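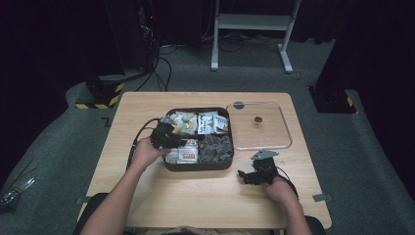
社区首页 > 生活与收纳 > 餐桌与茶水区 > 零食盘

最后更新:七月

分格零食盘配玻璃盖,巧克力和袋装点心怎么分格,盖子取下来放哪里

茶水桌常客

休息区有一张长方形浅色木纹桌,桌上放一个深棕色分格盘,型号是 Milero 的老款,买来时没有盖。盘里放的都是带独立包装的东西:几种白色小袋的点心,还有一堆深棕色包装纸的小块巧克力。小袋分放在几个格子里,巧克力集中在右下角那一格。

后来从旧锅具里挑出一个玻璃盖。圆角矩形,透明玻璃,边上一圈很窄的金属包边,正中一个深色圆钮,靠一侧边缘有一个深色的圆形排汽孔。盖子放到盘上能搭住盘沿,但长边方向略有富余,推一下会移动。目前的用法是:下班前盖上,上班后取下,平放在盘子右边的桌面上,钮朝上。

想确认下面几件事。

一,巧克力该不该继续放在同一个盘里。休息区下午偏热,空调到傍晚就停,早上打开包装,有的巧克力表面发白,有的没有。发白的那些是否还能吃,是否和盖盖子有关。

二,排汽孔要不要堵。试过用透明胶带贴,擦盘的时候总被顺手揭掉。如果堵不堵对袋装食品没有差别,就不想管了。

三,盖子平放时金属边直接接触桌面。桌面上有几道很细的弧线,斜着看才明显,位置和盖子常放的地方大致重合。不知道是不是包边划的,也不知道桌子表面到底是实木、贴皮还是别的材料,手头没有购买记录。

补充数据:格子内部深度量过,是 44 毫米。巧克力那一格装到与隔板平齐时,净重 111 克,用厨房秤称的,连包装纸一起。小袋点心竖放会顶到盖子,所以现在全部平放。

不考虑换成密封罐。盘子的好处是一眼能看到有什么,换成罐以后很多人不会打开看,这个之前试过。

Ogbonna路口杂货

按食品、盖子、桌面的顺序写,比较长,可以跳着看。

先说巧克力发白。发白有两种常见情况,处理上有区别。一种是脂霜,可可脂受热后部分熔化,再冷却时以不同的晶型析出到表面,摸上去略有油感,手指按住一会儿白色会变淡或消失。另一种是糖霜,表面有过凝结水,水溶解了糖,水分蒸发后糖留在表面,摸上去发干、发涩,手指按住不消失。鉴别时拿一块按一下即可,或者滴一小滴水抹开再看。

脂霜和糖霜都属于品质问题,口感会变粗,香味变淡,单凭这一点不能判定变质。是否能吃还要看保质期、气味、包装有没有破损。夹心巧克力另算,坚果酱类的夹心会氧化,有哈喇味就整块丢掉,不用再比较表面。

你描述的环境是下午偏热、傍晚空调停、夜间降温。这种每天一次的升降温很容易出脂霜。与盖子的关系不大,盖子夜里才盖,而升温主要在下午和空调停下来以后的那一段。玻璃盖导热慢一些,盖上以后盘内温度变化会滞后,最高温度未必更低。如果桌子有一段时间被太阳直射,那么盖着盖子反而不利,玻璃透过的光照到深色盘面上,深色吸热,盘底和最下层的巧克力温度会高于室温。这种情况应当先挪桌子或挪盘子。

有的发白有的不发白,通常有两个原因。第一是先后次序:补货时把新的倒在旧的上面,底下那几块一直没人拿,经历的升降温次数多。第二是品种:牛奶巧克力和黑巧克力的配方不同,代可可脂产品的表现又不同,混在一堆里看不出规律。建议补货前把格子清空,旧的先放回上层,新的垫底。这个动作比换盖子有效。

再说那一格的装量。深 44 毫米,装到与隔板平齐,对常温能稳住的地方没有问题。对你这种休息区,建议只装到半深,其余放在抽屉或柜子里,避光即可。冰箱不建议作为日常存放,从冰箱直接拿到热的房间里,包装外壁会结露,包装纸拧口的产品密封性一般,水汽进去就是糖霜。如果必须冷藏,取出后连外层密封袋一起放到室温,再拆外层。

串味的问题你没有问,顺便写一下。可可脂吸附气味的能力比较强,和辛香类、海苔类、咖味类点心放在同一个盘里,如果小袋是完整密封的,基本没有影响;如果有人撕开吃了一半又放回去,盖上盖子过一夜,第二天巧克力能带上味道。所以要定一条规矩,开过口的不回盘。格子之间的隔板挡不住气味,只挡得住位置。

分格方式我的做法如下,供参考:

- 拧口包装、无密封边的,占一个格子,不与其他混放。
- 四边封口的扁平小袋,一格一种,平放,印品名的一面朝上。
- 带充气的小袋,放最浅的一层,上面不压东西。
- 同一品种、生产日期不同的,不并格。并了以后谁也分不清先后。
- 含坚果的与不含坚果的分开,格子边贴字。包装是密封的也贴,有过敏的人看格子比看背面小字快。

关于排汽孔。锅盖上的排汽孔直径小,作用是烹饪时让蒸汽出去。放到零食盘上,它对内外空气交换有贡献,但你的盖子在长边方向有富余、推得动,说明盖边与盘沿之间存在连续的缝,这条缝的总面积比孔大得多。只堵孔不处理缝,没有实际意义。堵了缝再考虑孔,才有顺序可言。

袋装点心本身的包装已经是阻隔层,盘盖只起防尘作用。既然只防尘,那么孔的影响是有少量灰落进来,落点在孔的正下方。可以把盖子转个方向,让孔落在小袋那一侧,不要对着拧口包装的巧克力。胶带不用贴了。胶带边缘积灰发黏,擦盘时反而多一道工序。

如果确实介意,可以买硅胶塞。Plarton 有一种用于锅盖孔的塞子,按孔径选,塞进去以后盖面上会高出一点,擦的时候不会误揭。买之前用卡尺量孔的内径,孔口一般有一个金属或塑料的衬圈,要量衬圈的内径,量玻璃开孔就偏大了。

盖子移动的问题。在盘沿四个角贴透明的小胶粒,就是柜门上防撞的那种,选薄的。贴在盘沿上,不要贴在盖子上,盖子要拿去洗。贴完以后盖子会抬高一点,缝也会变大一点,防尘效果略有下降,换来的是不滑。深棕色盘面如果有涂层,先在背面试贴一晚,揭下来看有没有把涂层带起来。

另外提醒一点,这类盖子大多是钢化玻璃,怕的是边缘受到磕碰。有金属包边的相对耐受,但包边接头处如果翘起来,要停用。检查方法是用纸巾沿包边擦一圈,挂丝的地方就是翘边。桌上那几道弧线很可能也和这个有关,看下面。

关于桌面。先判断材料再谈处理。三个位置看得出来:桌板侧边、桌板底面、螺丝孔附近。侧边能看到与台面连续的木纹走向,多半是实木;侧边是一条单独的封边,台面纹理到边就断,那是贴面板,贴的可能是木皮,也可能是印刷纸。再看纹理有没有重复,印刷的纹理隔一段会出现完全一样的图案。不要用小刀刮台面来试。

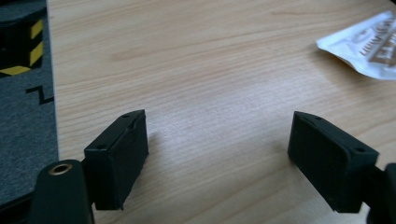

浅色木桌面

浅色面的好处是水渍不显,坏处是金属擦痕显。擦痕和划痕要分开。金属包边比较软时,在较硬的面上拖动,会留下一条发灰的线,那是金属转移到了桌面,桌面本身没有损伤,用湿布蘸少量中性清洁剂能擦掉一部分,擦不掉的用白橡皮轻擦。真正的划痕有深度,指甲垂直划过去会有卡顿。你说斜着看才明显,建议先按擦痕处理,没有变化再按划痕看待。

弧线与盖子的形状吻合,说明取放时有拖动。圆角处接触压力最大,拖动时最先留痕。解决办法是改动作:竖直提起,竖直放下。人多的地方靠提醒没有用,应当铺垫子。垫子选比盖子四边各宽一点的硅胶垫或毛毡垫。硅胶垫容易洗,但长期压在某些漆面上可能留印,隔一段时间要移动一下位置。毛毡不留印,但掉毛,毛会粘到盖边再掉进盘里。我用的是硅胶。

盖子钮朝上平放,内侧朝下对着桌面,从卫生角度说,这一面回头还要罩在食品上方。反过来放,钮朝下,盖子会以钮为支点摇晃,容易磕。两种放法里仍然推荐钮朝上,前提是下面有干净的垫子。垫子和盘子一起擦,频率一致就行。

还有一种办法是竖放,用锅盖架。锅盖架的槽要宽过钮的高度,圆角矩形的盖子立住时长边朝下,重心低。缺点是占地方,而且有人会把它当杯架用。

格子越多越乱

不用这么复杂。巧克力夏天不要放桌上,放柜子里,谁要谁拿。盖子放窗台。

发白的我照吃,没事。

Milero旧款还在用

同款盘子,用的时间比较长,补几条上面没有提到的。

这个盘的隔板和盘底之间是一体的还是插接的,要先翻过来看。我这个是插接的,隔板能抽出来洗,但是槽里会积糖粉和碎屑,特别是放过散装饼干以后。如果你的也能抽,清洗时把隔板全部取下,槽用软毛牙刷刷,干透再装。没有干透就装回去,槽底会发黏,之后隔板拔不动。一体的就简单,冲洗、倒扣、晾干。

上面说深色盘在太阳下吸热,这一点可以证实。我把盘放在靠窗的柜面,底层巧克力软得能按出指印,同一时间放在房间里侧的没有变化。没有量温度,只有手感。

不同意上面关于垫底的说法中的一处。把新的垫底、旧的放上面,对平放的小袋可行,对一堆小块巧克力不可行。人伸手进去是翻着拿的,喜欢的口味先被挑走,翻几次以后次序就没有了。我的做法是这一格不补货,吃完再装。中间会有空着的时候,有人来问就说还没到。这样不存在新旧混放,也不需要记日期。

你写的那一格满装 111 克,含包装纸。如果按吃完再装,可以把总量提前分成 2 份,每份装一个密封袋,写上装袋的月份,放柜子里。装盘时拿一袋倒进去,袋子留着下次用。分袋的时候顺便把破损的挑出来。

盖子方面,我试过 3 种:锅盖、亚克力板、网罩。逐个写。

锅盖的情况和你一样,能用,问题是重。盘子本身轻,盖着盖子端起来时重心高,单手端会歪。移动时把盖子和盘子分开拿,不要图省事一起端。玻璃的优点是擦得干净,不起静电。

亚克力板是找人按盘沿外形切的,四角倒圆,没有孔也没有钮。重量合适,贴合度好。问题是没有钮就不好拿,后来在中间粘了一个抽屉拉手。擦久了起细纹,透明度下降,而且静电吸灰,防尘用的盖子自己一层灰。不能用酒精擦,酒精擦过以后孔边和切边会出现细小裂纹,这一点切割的店没有说明。

网罩是防蝇用的那种,轻,折叠后不占地方。灰挡不住。对密封小袋足够,对拧口巧克力也勉强可以。高度有余,小袋能竖放。如果你竖放的需求比较大,可以考虑这个。

小袋竖放的问题单独说一下。平放时只能看到最上面那一袋,下面几袋是什么要翻。竖放看得全,拿的时候也不会带出别的。你的格子深 44 毫米,多数小袋竖起来会高出隔板,高出部分超过盖子内侧的弧高就会顶住。锅盖中间是拱起来的,边缘低中间高,所以靠中间的格子有可能竖得下,靠边的不行。可以把高的袋子调到靠中间的位置,斜着插,矮的放外圈。试的时候把盖子轻轻放上去看四角是否都落实,有一角悬空就说明还是顶着。

桌面那几道弧线,我这边也出现过。处理过程是:先用湿布擦,没有变化;换白橡皮,变浅;剩下的没有再处理。换了垫子以后没有新增。用的是 Prekis 的硅胶隔热垫,原本是垫锅的,背面有凸点。凸点朝上,盖子内侧凝的水不会贴在垫面上,容易干。但凸点之间会存碎屑,要拎起来抖。

说到水,补一句清洗后的事。包边和玻璃之间有夹缝,洗完擦干表面,夹缝里还有水,当时看不见,盖到盘上以后慢慢渗出来,沿盘沿留一圈。洗完以后竖着靠一会儿,换一边再靠一会儿,之后用干布沿包边压一遍。排汽孔的衬圈同样要压。这一步没有做,小袋外面会沾湿,纸质标签会起皱,拧口巧克力就是前面说的糖霜。

窗台放盖子不建议。窗台有灰,风大的时候不稳,而且要走过去取,最后的结果是不盖。

茶水桌常客(提问者补充)

按了一块,白色变淡,判断为脂霜。巧克力改为吃完再装,装到半深。排汽孔不再贴胶带,转了方向。

桌板侧边还没有看,等把桌子挪开再说。弧线用湿布擦过,浅了一部分,先不用橡皮。盖子暂时仍旧平放在盘子右侧,垫子的尺寸正在量。

相关内容

深色托盘上的白色水垢如何去除
玻璃锅盖金属包边翘起还能不能用
贴面桌板与实木桌板的日常清洁区别
公共零食区的过敏标识怎么写
硅胶垫在漆面上留印的处理
巧克力夏季运输与暂存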